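Clidine Youth Cricket Program, Flollville
Progress report to the Amato Sports Fund
March 26, 2026

1. Purpose of this report

This is the second progress report under the grant for junior cricket in Flollville and the neighboring town of Zemau. It covers the work since the first report, which we sent before the winter break. The financial tables go to your office separately in the format you requested, so I mention money here only where it explains a decision.

2. Players and schools

At the close of the registration period we had 674 children on the list, in both towns together. In the first report we had hoped for 767, and we did not reach this number. The difference comes almost completely from Zemau, where two schools moved their sports afternoon and could not give us the hall in January. One of these schools has now offered us a different afternoon and we have accepted it. With the second school we are still in discussion.

Of the registered children, 106 are girls playing with a hard ball for the first time. This group is the one I am most satisfied with. They began with a soft ball in the autumn, and their coaches asked for the change earlier than we had planned. We agreed on the condition that every batter wears a helmet, also in the nets.

3. Coaching

We now have 16 coaches with the basic certificate. Four of them completed the bowling course during the winter. The course gave much attention to the run-up and to the load on the back of young bowlers, and after it we changed our own rules. Players under thirteen now bowl a maximum of five overs in one spell at practice, and a parent or an older player writes the overs in a notebook. Some of the boys complained about this. We have kept the rule.

Spin bowling remains a weak side of the program. Only one coach feels comfortable teaching wrist spin, and he lives in Flollville, so the Zemau group sees him every second week at best. We would like to use a small part of the travel budget to bring him there more often.

4. Grounds and equipment

The artificial pitch in Flollville was laid before the cold weather and has been used since the end of the frost. The bounce is even at the north end. At the south end it is a little low near the good length, and the contractor has promised to lift the mat and correct the base. We have not paid the last part of the invoice yet.

In Zemau we still play on a mat rolled out over the football field. This is acceptable for the smaller children, but not for the older ones, who begin to bowl quite fast. The town has shown us a piece of land behind the swimming pool - it is long enough, but one boundary would be very short.

The helmets and pads arrived complete. The bats in size five were sent in size six, and the supplier has exchanged them.

5. Matches

The indoor league was played in January with eight-player teams. It ended with a tie in the final, and the two teams shared the cup by agreement of the captains. The outdoor season opens with a match between the two towns, played over twenty overs for each side. We also plan three weekends of short games for the youngest group, where every child must bat and bowl.

6. Difficulties and next steps

Our main difficulty is umpires. At present the coaches must umpire their own matches, and this leads to arguments with parents. We have found a local course, and six older players wish to take it. The fee is not in the approved budget, so I kindly ask for your permission to move the unused hall rent from Zemau to this line.

The next report will follow after the outdoor season.
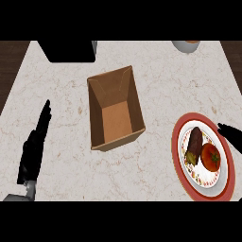

Will the players taking the umpire course still be able to play in the outdoor season?
They will keep their places in their teams and will umpire only the matches of the younger age groups.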